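1/7/20

# Moving the photo archive off the old NAS

I put this off for most of last year. The old box was a two-bay Vonell with a pair of mirrored drives, and the admin page had been showing a yellow triangle next to drive 2 since June. The SMART data listed 16 reallocated sectors. That number held steady for months, which I took as permission to do nothing. Over the holidays it started climbing, so I ordered a four-bay Doucet enclosure and two new drives and set aside a weekend.

The archive is 800 GB, nearly all of it photos and scans, with a small folder of tax records that I care about more than the rest. Folder names go back to when I sorted by camera model. Later I sorted by year, then by place, and a few folders follow all three schemes at once. I decided to leave the structure alone. Renaming and copying in the same week is how I lost half of a trip to Stovton the last time.

## Copying

I used rsync over SSH, run from the new box and pulling from the old one:

```
rsync -aHv --partial --log-file=/var/log/pull.log old:/share/photos/ /pool/photos/
```

The trailing slash on the source matters. Without it you get /pool/photos/photos, and I have a directory from an earlier migration that proves I know this from experience.

Throughput sat at 55 MB/s and would not go higher. The network is gigabit end to end, so I expected close to twice that. CPU on the old box was pinned at 100 percent in top, all of it in sshd. The processor in that thing has no hardware AES. I could have switched to the rsync daemon and skipped encryption on my own LAN, but the copy was already under way and I went to bed. 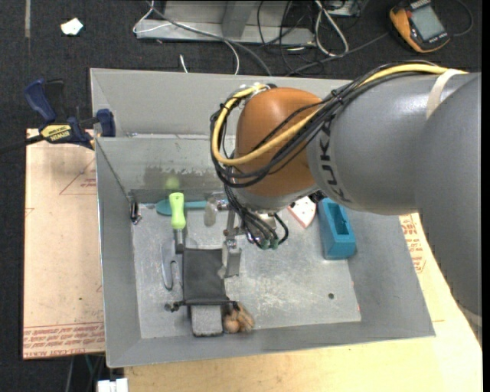 In the morning the log ended with code 23, a partial transfer. Grepping for errors gave 307 files that had not come across. I sorted them by path, and they fell into two groups. The larger group had file names in an old Latin-1 encoding, mostly scans my brother-in-law Yiğit Yazıcı sent me years ago with Turkish characters in the names. The new pool is set to accept UTF-8 only, so it refused them. The rest were real read errors on drive 2, which should not have reached me at all on a mirror. I suspect the Vonell firmware was serving reads from whichever disk answered first and passing the failure along.

For the first group I ran convmv on the source. Run it without --notest first and it only prints what it would do. Read that output. Turkish text needs ISO-8859-9 as the source charset, and if you give it ISO-8859-1 you will get valid UTF-8 with the wrong letters, and no warning.

For the read errors I shut the box down, pulled drive 2, booted degraded on drive 1, and ran the same rsync command again. All of the missing files came over.

## Checking

I don't trust size and timestamp for something I plan to delete the source of, so I made a second pass with --checksum and --dry-run. It took longer than the copy and listed two files. Both were Thumbs.db. I deleted them on both sides.

Backups now go to an external disk at home and to a Trundalell storage account, weekly, with snapshots kept on the pool in between. Restoring is the part I've never tested properly. I pulled one folder back from Trundalell as a trial and the modification times came back as the upload date, so either their client drops them or I missed a setting. I have a ticket open with support.

The old drive 1 is on a shelf with a label on it. Drive 2 still spins up, and I'll run badblocks on it when the desk is free.

Still to do: scrub schedule, email alerts, and the duplicate scans in the 2009 folder.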